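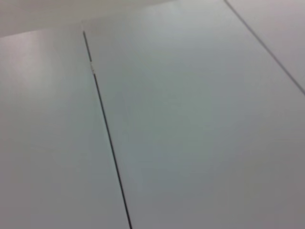

Cendeveck Open Day

The Cendeveck Open Day is an annual public demonstration of robotic surface inspection and seam sealing held at the Cendeveck works, a former rail carriage shop on the eastern side of the town of Moltik. It takes place in June in most years and is run by the engineering staff of the works with help from students on placement. The event is best known for its panel demonstration, in which a robot arm follows the joints between flat sheets and looks for breaks in the line.

Background

The works opened as a repair shop for rail carriages and later moved into cladding and enclosure panels for cool rooms, switch cabinets and transportable buildings. Inspection of the panel joints was done by eye until the firm installed its first arm, bought second-hand and fitted out on site. Neighbours had asked for years what went on behind the roller doors, and the first open day was organised largely in answer to a letter in the local paper complaining about night-time noise. It drew 594 visitors, a good deal more than the car park could hold, and the council asked that later events use the showground across the road for parking.

The organiser for most of the event's history has been Marius Enache, who joined the works as a maintenance fitter and later became head of its automation section. Enache wrote the original running order for the panel demonstration, and it has been changed only in small ways since.

Format

Visitors are taken through the works in groups of up to 28, each with a guide. A tour lasts a little under an hour and passes through the cutting bay, the folding bay and the inspection cell, in that order. Closed shoes are required. Prams can be left at the gatehouse. Children under 12 may attend with an adult but are kept behind the yellow line in the folding bay.

The cutting bay is shown running at normal speed. The folding bay is shown with the press isolated, and a guide explains the light curtain and the two-hand control. The inspection cell is the last stop and takes up about half the tour.

Two side rooms are open without a booking. One holds a display of old hand tools and carriage fittings. The other has a small training arm that visitors may jog with a pendant at reduced speed.

Panel demonstration

The inspection cell contains a six-axis arm mounted on a pedestal, a fixed table and a screen facing the visitors' rail. A small camera at the wrist of the arm sends its picture to the screen. The arm is brought down close to a set of pale grey panels with a soft sheen, so that the panel surface fills the picture and the joints cross it as dark lines. At that distance the image is often soft, and visitors are generally surprised at how little a robot has to go on. Highlights spread across the sheet, the grey drifts towards green or blue from one part to the next, and the only strong feature may be a single narrow seam.

The guide asks the group to find a break in a joint before the software does. A break shows as a short pale patch where the dark line stops and then picks up again along the same slope. The software, called Vadar, was written at the works. It looks for long dark edges, fits a line to each one and reports any stretch where the dark core drops out. A joint that is merely blurred should not be reported, and a good part of the guide's talk deals with telling the two apart. Coloured fringing along an edge is also ignored by the program.

Once a break has been reported, the arm withdraws and the lighting over the table is changed. The same joint is then approached from a second angle. If the pale patch stays in the same place on the panel, it is logged for a person to look at. If it moves, it is treated as a reflection and dropped from the list. Vadar does not pass or fail a panel by itself — the decision is left to an inspector, who signs the sheet.

The final part of the demonstration is a sealing run. The camera tool is swapped for a dispensing nozzle, which lays a bead along a straight practice joint. For the open day a water-based filler is used in place of the production sealant, on account of the fumes.

Equipment

The original arm was retired after the fourth open day and now stands in the gatehouse. Its replacement came through Hyvönen, a supplier of refurbished industrial machines, and was delivered with a longer forearm than the first. The pedestal had to be moved back from the table to suit. The wrist camera is a fixed-focus unit. Staff have considered an autofocus model but have kept the existing one, as Vadar was tuned on its pictures and would need to be set up again.

Attendance

Attendance rose steadily after the first year and reached 1,233 at its highest, when the event was extended to 2 days. It has since gone back to a single day with timed entry. Entry is free, with a gold coin collection for the Moltik rural fire brigade.

Postponement

The open day was put off in the winter of 2020. A shortened version was streamed from the inspection cell on 2020-07-31, with Enache giving the commentary and questions taken by email. The stream consisted of the panel demonstration only. Viewers saw the wrist camera picture at full size, and several wrote in to ask for the same at the live event. A larger screen was fitted to the cell before the following tour season.

See also

Machine vision
Industrial robot
Sealant
Moltik Showground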